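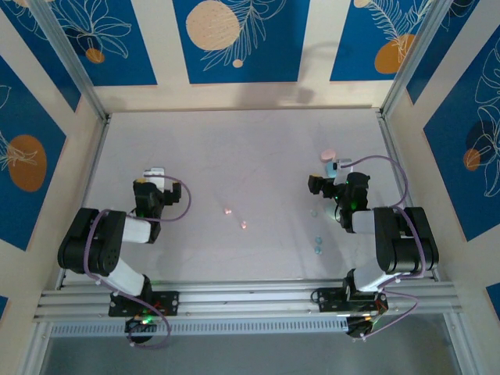 Dos brazos sobre la mesa de trabajo, vistos desde arriba.

El abrebotes Tadine vuelve a las tiendas con el mango cambiado

9 de febrero de 2026
Por Wing-yan Cheung

Kan ha puesto otra vez a la venta el Tadine, su abrebotes manual, después de retirarlo de las tiendas en octubre para cambiar el mango. El precio sigue siendo de 16 euros. El cuerpo, la correa de goma y el tornillo de ajuste son los mismos de antes, así que quien ya tenga uno puede pedir solo el mango y montarlo en casa con un destornillador de estrella pequeño.

Los lectores que llevan poco tiempo con nosotros quizá no lo conozcan. El Tadine es una correa de goma estriada que se pasa alrededor de la tapa y se tensa con una palanca. Una vez tensada, se gira el mango y la tapa se suelta. Sirve para tapas metálicas de rosca, desde las de mermelada pequeña hasta las de los botes grandes de encurtidos, y también para tapones de plástico anchos. No sirve para chapas ni para latas. Para los tapones de botella de agua es demasiado grande, aunque con la correa en la última muesca algunos se dejan.

El problema del primer modelo estaba en la unión entre el mango y la palanca. Era una pieza con un solo pasador, y si se lavaba a menudo en el lavavajillas cogía holgura. El bote se seguía abriendo, pero el mango bailaba y había que apretar más con la mano, justo lo que muchos compradores querían evitar. De las 2808 unidades de la primera serie se vendieron 2694. Kan recibió 102 quejas por la holgura, casi todas de personas que lo usaban a diario.

Chun-yin Tang, responsable de producto de Kan, nos explicó por teléfono que el mango nuevo lleva dos pasadores y es algo más largo. "El primero lo probamos mucho abriendo botes y poco lavándolo", reconoció. El nuevo aguanta el lavavajillas en la bandeja superior. La empresa sigue recomendando lavarlo a mano, y en el folleto lo pone en letra bastante pequeña.

Lo hemos tenido en la cocina de la redacción durante tres semanas y lo hemos usado para lo de siempre: tomate frito, garbanzos, pepinillos, miel cristalizada con la tapa pegada. La miel fue lo más difícil. Con el modelo anterior la correa resbalaba si la tapa tenía restos de azúcar, y con este también resbala. Hay que limpiar el borde con un paño húmedo y secarlo antes de poner la correa. Después de eso se abrió al segundo intento.

Con los botes de legumbres no hay nada que comentar, se abren sin esfuerzo. En los de pepinillos conviene sujetar el cristal sobre un trapo doblado, porque el bote pesa y tiende a girar entero. El mango más largo da mejor palanca y se nota sobre todo si se tienen molestias en la muñeca. A cambio, ya no cabe en el hueco estrecho de la mayoría de los cuberteros. En nuestro cajón ha acabado con los cucharones.

La palanca sigue siendo un poco dura al principio. Prasetyo Gunawan, que escribe nuestra sección de conservas y abre más botes que el resto de nosotros, prefiere tensarla en dos veces: un primer tirón hasta la mitad, recolocar la correa si se ha torcido y luego el resto. Hacerlo de golpe deja a veces un borde montado sobre la tapa, y entonces se escapa. Esto no viene en las instrucciones.

Otra cosa que no ha cambiado es el color. Sale solo en gris. Varios lectores nos habían pedido una versión en un color vivo para encontrarla en el cajón, y se lo trasladamos a Kan. Tang contestó que de momento no está previsto.

Cómo pedir el mango suelto

Quien comprara el Tadine de la primera serie puede pedir el mango nuevo sin coste. No hace falta el tique. Basta con enviar a Kan una foto de la parte de abajo de la palanca, donde está grabado el número de serie, junto con el nombre y una dirección postal. Los envíos salen del almacén de Vomesmont y tardan entre una y dos semanas. También se puede recoger en las tiendas Horley que tengan sección de menaje, pero allí hay que llevar el abrebotes, porque hacen el cambio en el mostrador y se quedan con la pieza vieja.

El montaje es sencillo. Se afloja el tornillo de la base, se saca el mango viejo tirando recto y se mete el nuevo hasta que los dos pasadores queden a ras. Luego se aprieta el tornillo -- sin forzarlo, que el casquillo es de plástico y se pasa de rosca con facilidad. A nosotros nos llevó cinco minutos, contando la búsqueda del destornillador.

Si el número grabado no se lee, cosa que pasa en algunos ejemplares muy lavados, Kan acepta una foto del abrebotes entero. Una lectora, Thirumalai Mathew, nos escribió que le habían pedido además la caja original y que ya no la tenía. Lo consultamos con la empresa y nos dijeron que fue un error, que la caja no es necesaria. Si a alguien le ocurre lo mismo, que insista o nos escriba.

¿Merece la pena comprarlo ahora?

Depende de cuántos botes se abran en casa. Para uno o dos a la semana, un guante de goma de fregar y algo de paciencia cuestan mucho menos. También funciona meter la punta de una cuchara bajo el borde de la tapa hasta oír que entra aire, aunque deja la tapa algo doblada y luego no cierra bien. Si se quiere reutilizar el bote para conservas, mejor no hacerlo.

Para quien tenga poca fuerza en las manos, o cocine a diario con legumbre de bote, el Tadine nuevo nos parece una compra razonable. El anterior también lo era hasta que el mango cogía juego. Queda por ver cómo envejece la goma de la correa: en nuestro ejemplar antiguo se ha puesto algo brillante por la cara interior y agarra menos que el primer día. Kan vende correas de recambio, pero en la web estaban agotadas cuando cerramos este boletín.

En el próximo número, Ho-yin Lai compara cuatro peladores de hoja ancha para calabaza. Si usan alguno que quieran ver en la prueba, pueden responder a este mismo correo.

Publicado recientemente
- Ralladores planos y de caja: cuál ocupa menos y cuál se limpia antes
- Cómo afilar unas tijeras de cocina sin desmontarlas
- Conservas de invierno: tapas que se pueden reutilizar y tapas que no
- Cartas de los lectores: tablas de cortar que se comban
- Básculas de cocina con pila de botón, una queja repetida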